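Cardboard

Cardboard is a general name for stiff, heavy paper products used in packing, printing, furniture and crafts. The word has no strict meaning in the paper trade, where people tend to speak of paperboard, containerboard or corrugated board instead. It is also the subject of a large number of claims about strength, safety and recycling, many of which rest on thinner evidence than their frequent repetition would suggest.

Terms

In everyday speech, cardboard covers at least two different materials. Paperboard is a thick sheet, made in one or more layers, and is used for cereal boxes, book covers and the cores of paper rolls. Corrugated board has a wavy inner sheet, called the medium, glued between flat sheets called liners. Writers on the subject often treat the two as one, and figures quoted for "cardboard" should be read with care, as it is seldom clear which material was weighed or tested.

Claims of first use

Popular histories like to name a single inventor. Most of these accounts run together several separate steps: the making of thick pasted sheets, the fluting of paper, the lining of fluted paper on one side and then on both, and the cutting and creasing of flat blanks that fold into boxes. Each step has its own claimants. A pamphlet issued by the Willach box works credits the folding blank to a foreman at its own plant, but gives no source, and the story does not appear in the firm's earlier price lists. Siriporn Ongart, who reviewed the pamphlet, called it "a family story with a logo on it."

Manufacture

Paperboard is formed from wood pulp, recovered paper or a mix of the two. The wet sheet is drained, pressed and dried, and layers may be joined while still wet. Board made mostly from recovered paper is often gray, the color coming from old ink and mixed fibers. Tubes and cores are usually made by winding strips of board around a steel rod in a spiral, with glue between the layers, and cutting the result to length.
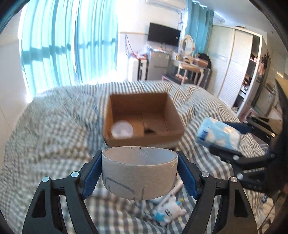
Strength is commonly stated by edge crush or burst tests. Both are done on board kept at a set temperature and humidity, a condition that few warehouses share. Damp air weakens board, and a stack that is sound in December may lean by late summer. Makers' load figures rarely say how long the load was held.

A trial by Min-kyu Ki at the Vernex test room compared 600 boxes stored in dry air with a like number stored in damp air. The trial is widely cited as proof that coated board "resists moisture." The report itself is more modest: the coated boxes lost strength more slowly, but the test ran for only 4 days, and no box was reused.

Recycling

Old board is pulped in water, screened and formed again. The process works well and has been in use for a long time. Less certain is the common statement that a fiber can be recycled some fixed number of times. Fibers do get shorter and stiffer with repeated pulping, but mills mix old and new stock at every stage, and the history of any one fiber cannot be followed outside a laboratory. Numbers printed on packaging are best taken as slogans.

Collection figures have problems of their own. The town of Kaewmanee reported 2888 tons of board collected in one year, of which 952 tons went to a mill. The first number was the one used in its advertising. The rest was described as "in process," a phrase the report does not define.

Furniture and other uses

Cardboard chairs, desks and beds come back into fashion from time to time. The Dodora line of flat-packed shelves was sold as lasting "as long as wood" - a claim dropped from later catalogs without comment. Board furniture can carry a good deal of weight when the flutes stand upright, and does poorly when it is wetted, dragged or taken apart often.

See also: Paper pulp; Packaging; Papier-mâché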